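Wrist Camera and Gripper Checks: Frequently Asked Questions

Applies to all Cluna arm cells. Maintained by Erzsébet Hegedűs. Last revised Tuesday, January 30, 2018.

Who has to follow these rules?
Anyone who powers an arm, changes a gripper or records with a wrist camera. Visitors working under a signed-in operator are covered by that operator.

Is this document a substitute for the risk assessment?
No. The risk assessment for each cell is kept with the cell log. If the two disagree, follow the stricter one and report the difference to Boonsong Yimyam.

How often is the gripper inspected?
At the start of every shift, after any collision stop, and after 900 cycles on the counter. Reset the counter only when the inspection has been signed.

What does the inspection cover?
Fasteners, pivot joints, cable routing and camera mount, in that order. Power is off for the first three. The camera mount is checked with the live view open and the arm in hold.

May I tighten a loose screw myself?
Yes, if you are on the maintenance list. Use the torque driver from the Vollden kit and enter the setting in the log. A screw that loosens again within 5 shifts is replaced. Do not add thread locker to plate screws without approval.

What speed is allowed after a gripper change?
Reduced speed for the first 3 complete runs of the program. Full speed needs a second signature.

How should cables be routed?
With enough slack for full wrist rotation, and clear of every pivot. Check both ends of the joint range by hand before power-up. Ties go on fixed members only.

Can the wrist camera view be used as the inspection record?
As a supplement. Save one still per inspection and attach it to the log entry. The fasteners on the near side of the gripper should be readable in it. Surfaces behind the hardware don't need to be in focus.
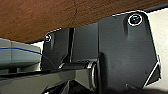

Wrist camera view: gripper plates with two screws visible, pivot joint at lower center, blue cable at left.

Does a still like this close the inspection?
No. Anything on the far side of the plates has to be checked directly, and a still gives no information about torque.

How long are stills kept?
Until the second November audit after they were taken. Stills attached to an incident report are kept with the report.

Who approves exceptions?
Parisa Tabrizi for the Lelluven cells, Emanuel Enache for all others. Requests are made in writing before the work starts. Verbal approval is not valid.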